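October 13, 2021

Still walking to Eltbridge (the long way round)

So I'm 24 walks in now, and I still haven't bought proper boots. I know, I know. I said in April that I'd get some if I kept this up past the first month, and then the first month went by and my old sneakers were fine, and then it was summer and everything was dry as toast. Now there's mud again and I'm back to standing in the Vultetti outlet once a week, trying on the same pair and putting them back on the shelf!

If you're new, the plan was pretty simple. I wanted to walk to work instead of taking the bus, at least on the days when I don't have to carry anything heavy. The bus is the 502 and it goes straight down the main road past Fleltorgate, and it's quick when it shows up. Walking takes me a little over an hour if I go by the canal, less if I cut through the parking lot behind the old Mokoena warehouse, but that way smells like drains and I only do it when I'm late (which was twice last week, oops).

What I like best is the stretch after the second lock. There's a row of back gardens that come right down to the water, and I've gotten very nosy about them. One house has been building the same shed since spring. Another has four chickens and a rooster who goes off at all hours, and I've started saying good morning to him out loud, so that's where I am in life. The blackberries are finished now but I got enough in August for two crumbles and a jar of jam that didn't set. We poured it on pancakes.

I've also learned a lot about socks. Thin ones with a thicker pair over the top, that's my system, and I haven't had a blister since I started doing it. I keep a dry pair in my desk drawer too, next to the tea.

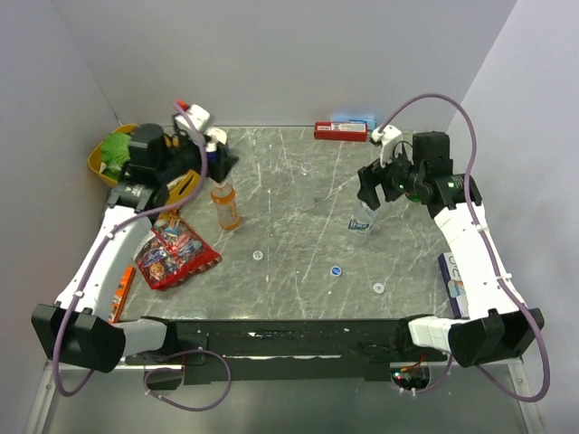 A reader left a comment on my last post to say that I should quit going by the canal once the clocks change, as the path past the second lock has no lights at all and gets slick with leaves. She did it for two winters and ended up in the hedge more than once. Her advice was to stay on the ridge road until March, hills and all, and to get a headlamp instead of using my phone.

Fair point, and I'd been sort of avoiding thinking about it. The ridge road is dull, though! It's all hedges and fast cars, and there are 1,029 steps between the bottom of the hill and the bench at the top according to my phone, every one of them uphill. I did it on a trial run yesterday and had to sit on that bench for a good while eating a squashed granola bar before I could face the rest.

I think I'll do the ridge in the mornings and the bus home, and save the canal for weekends when it's light. The headlamp is ordered. The boots are still at Vultetti, size seven and a half, if anyone wants to talk me into them.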